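Home | News | Services | Support | Contact

Print this page | E-mail this page

METIX OPENS CAMERA SETUP SERVICE FOR TABLETOP ROBOT CELLS

Metix is delighted to announce that its setup service, first tried with our good friends at Delivport, opens to all customers this August. Our technicians begin each visit in simulation, checking where every camera looks before anyone touches a bracket.

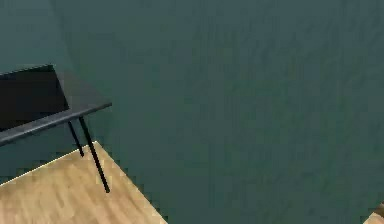 A full check runs through 318 poses and takes 38 minutes, which leaves plenty of time for coffee (and for all the questions you've been saving up!).

"I love this part of the job, and I'll happily talk about mounting angles until somebody stops me," said service lead Lucrezia Caputo. "We go over the views with the people who run the cell every day, and we stay until they're comfortable."
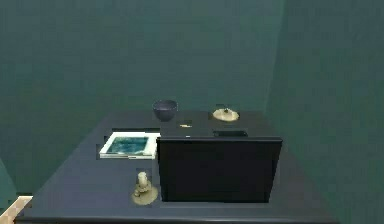 Each booking includes two visits and three months of phone support.

Contact: Metix Service Desk | © Metix | Back to top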